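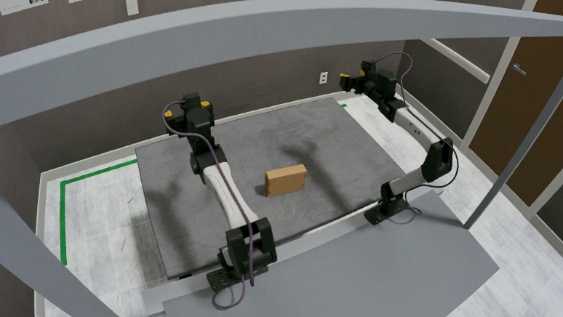

Rendered view: a tan block on a dark grey tabletop.

Tirkus: carton dimensions and stacking loads

Version of February 13, 2025

Tirkus is a table of small shipping cartons with their outer dimensions, board grade and measured stacking load. It was put together to check packing estimates at the Skurwood warehouse and is released for general use.

Contents
cartons.csv holds 3,494 rows, one per carton. loads.csv holds 525 rows, one per compression test. The two files join on carton_id. Not every carton was tested.

Fields
carton_id: text, unique
length_mm, width_mm, height_mm: outer size, closed, whole numbers
board: single or double wall
load_n: highest load before the side wall buckled, in newtons
humidity: relative humidity in the test room, per cent

Method
Cartons were kept at 50 per cent relative humidity overnight, then pressed between flat plates on a Maes compression tester. Loads are single readings and have not been averaged. Repeat tests of the same size appear as separate rows.

Known problems
417 rows in cartons.csv have no board grade. Heights recorded before September include the tape. Printed and plain cartons are not told apart.

Loading
Files are UTF-8, comma separated, with a header row. Empty cells mean not measured. The Cakach import script reads both files without changes.

Licence
CC BY 4.0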